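Hodero Fan Club, Grindton Chapter
Minutes of the March meeting
Back room of the Colden Diner, 7:00 p.m.

1. Minutes of the last meeting

Approved with one correction. The earlier minutes said the club "welcomed the news" that Lautaro Ledesma and Milagros Aravena had gotten engaged. Several members pointed out that no such news existed at the time and it's not certain that it exists now. The line was changed to "discussed the rumor."

2. The engagement

Most of the evening went on this. A gossip account posted that the two leads of Hodero are engaged, and within a day it was on every site members read. The secretary had been asked to look into where the story came from. All of the articles she found lead back to the same post, which quotes "a source close to the couple" and nobody by name. One article cites a second article that cites the first one again.

The evidence put forward was as follows. Aravena wore a ring at the Season 4 premiere. Ledesma called her "my person" on a morning show. They were both out of town on the same weekend.

Against this, members noted that her character has worn a ring since the second season, that he has called at least two earlier costars his person, and that the weekend in question was a cast shoot. It was also said that engagement rumors have come up before every season so far and gone quiet after the finale. The secretary doesn't think the network is above it.

A proposal to send the couple a congratulations card was put to the vote and lost. A proposal to buy the card and hold on to it passed.

3. The Bravo Weekends package

A letter was read from Bravo Weekends, offering chapter members a "private estate experience" at the house used as the family mansion on the show. The price is $3,799 per person, flights not included. According to the brochure, guests will "live like the Hoderos," and "cast members may attend."

Points raised:

— The word "may" appears in the brochure next to everything a person would want to pay for.
— The staircase and the dining room are studio sets, as shown in the Season 1 extras. What guests would be sleeping in is the outside of the mansion and whatever happens to be behind it.
— The butler in the brochure isn't the actor from the show. He has a similar mustache.
— Refunds are given as credit toward another Bravo weekend.

The secretary wrote to ask which cast members attended last year. The reply said that guests had a wonderful time. She'll write again. No deposit is to be paid on the club's behalf, and members who go on their own are asked not to post about it as a chapter trip.

4. Petition for the beach house episode

The petition to release the uncut beach house episode stands at 679 signatures. The national club has 2,418 people on its mailing list, so either most of them don't care or most of them don't open the emails. The online organizers claim that the network has "taken notice." Asked for anything in writing, they sent a screenshot of the network's account liking a post about sunglasses.

It isn't clear that an uncut episode was ever made. The belief rests on one interview in which Ledesma said they "shot a lot that day." Petition to stay up on the club page with the words "reportedly exists" added.
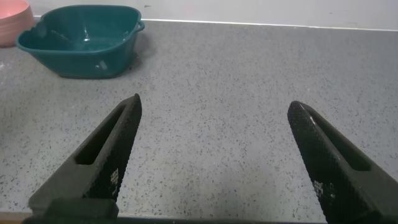

One member objected that the word "reportedly" makes the chapter look disloyal and will be picked up by the other chapters, who already think Grindton is sour about the show. The objection was noted. The wording stays for now and can be raised again when somebody has seen a single minute of the footage.

5. Finale watch party

Same room, if the diner agrees. Sound on the wall TV was poor last time and subtitles will be switched on from the start. Costumes are optional. Predictions go in the envelope before the opening credits, and any prediction handed in afterward will not be read out, however good it is.

6. Other business

A member has been offered a signed photo of Aravena for sale online. The signature was compared with two others and matches neither. Advised not to buy.

Meeting closed at 9:10 p.m. Next meeting in April.

12 comments | 31 shares

Related
Season 3 rewatch notes: the yacht, the will, the other will
Is the Hodero spin-off happening? What we know, which isn't much
Minutes of the February meeting
How to spot a fake autograph

Contact the chapter | © Hodero Fan Club, Grindton Chapter | Back to top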